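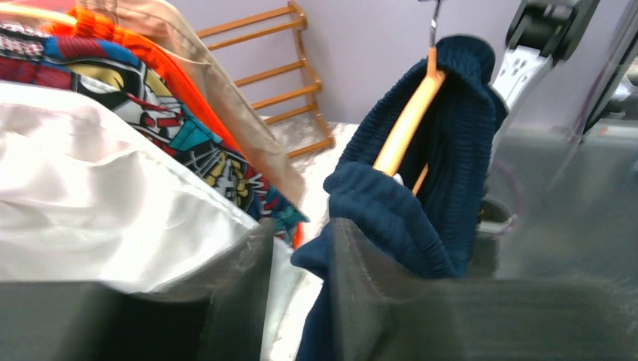 Okay, trade talk time, because my whole feed is Karim Alaoui to Vurska and I need to get this out. The guy is the best passing big in our league and he has one year left on his deal. Of course people are talking! But Dodance isn't giving him up for a bench guard and a second-round pick. I've got navy knit on an orange hanger up top and those would make way better team colors than Vurska's brown, so maybe fix that first.

September, 9:40 p.m.
posted by Loubna Ragab

2/ He had 1,129 points last season and people still call him a role player. Come on.

3/ Ottó Csizmadia is the name I'd ask about if I were Dodance. Young, can shoot, plays 15 minutes a night behind a guy who's clearly slowing down (sorry, Amr Filali fans, I love him too).

4/ My guess is Alaoui stays through the winter and we do this all over again at the deadline. Going to bed, fight in the replies!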